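Weltent Robotics Club
Minutes of the regular meeting, 11/11/2022

Chair: Halfdan Vigfúsdóttir
Present: folding team, software group, four new members (welcome!)
Apologies: the Kingi line-follower team, away at a school visit

1. Minutes of the last meeting
Approved with one fix. The motor order was placed with Burkar, and the earlier minutes had the wrong supplier.

2. Folding team report
Most of the evening went to this, and happily so. The team is working toward the garment task at the Draltance student competition in March, and everybody wanted to hear how far along they are. Halfdan reminded the new members what the task is: a piece of clothing or a plain cloth is put on the table in a heap, and the robot has to spread it and fold it inside the time limit with no hands helping.

The team talked through grasping first. Knits are the hard part. A T-shirt lies down when you let go of it, but a thicker knit slides, bunches up and covers the fingers, and then the software has a tough time telling what is cloth and what is gripper. Dark fabric on dark fingers makes it worse.

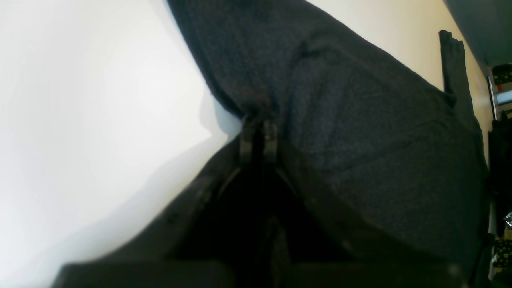 Dark gray knit gathered between the fingertips, from the wrist camera.

There was a long and very lively discussion about how much cloth to take in one pinch. A big pinch holds well but pulls creases into everything near it. A small pinch leaves the fabric flatter and is easier to lose when the arm lifts. The team's feeling is that the small pinch is worth the trouble, and they would like to try a softer pad on the fingertips before changing any code. One of the new members asked if the camera could look for the hem first and go for that. The software group loved this and will take it up (see item 3).

Lighting came up too. The white table gives good contrast with dark cloth, but parts of it wash out in the wrist view. Agreed to try a lower lamp setting and write down what changes.

The second half of the report was on two-arm work. With both arms holding a corner each, the cloth can be pulled straight before the fold starts, and the team thinks this is where the most points can be picked up. The timing between the arms still needs care - if one starts its move early, the whole cloth turns on the table. Halfdan suggested practicing the same first fold over and over with the thin black cloth until the corners meet, and only then going back to knits. General agreement, and several offers to come in and help.
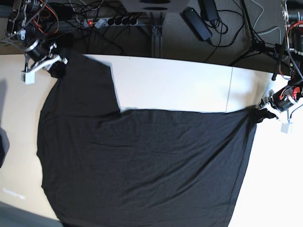 3. Software and recordings
The group now has 507 recorded runs sorted by fabric and by result. The goal before March is 600. Failed runs are to be kept and labeled like the rest, as they have been very useful for working out where a grasp goes wrong.

The hem idea from item 2 will be tested on the old recordings first. If it looks good there, it goes on the robot. Two of the new members asked to join this, which was great to hear, and they will be shown the labeling tool before the next meeting.

Question from the floor: can we use recordings from last year's table? Answer from the software group was probably not, the camera heights are different.

4. Money
Balance is $4000 before travel. Spending of up to $160 was approved for fingertip pads, spare cables and more cloth in different weights. Please bring old sweaters and dish towels from home as well, washed, any color. Light-colored knits are wanted most of all.

5. Draltance entry
The form is filled in except for the team name. Suggestions were many and loud. Vote put off to next time, names to go on the whiteboard before then.

The rules allow one restart per round. Halfdan will write to the organizers and ask if a dropped cloth counts as a restart or if the robot may pick it up and carry on.

6. Actions
Halfdan - letter to Draltance about restarts
Folding team - softer pads, lamp test, first-fold practice with both arms
Software group - hem test on old recordings
Everyone - sweaters, towels, team names

7. Any other business
The Kingi team would like the long table back for one evening to lay out their track. Folding team said yes, after the lamp test.

Meeting closed, and most people stayed on to watch the folding practice.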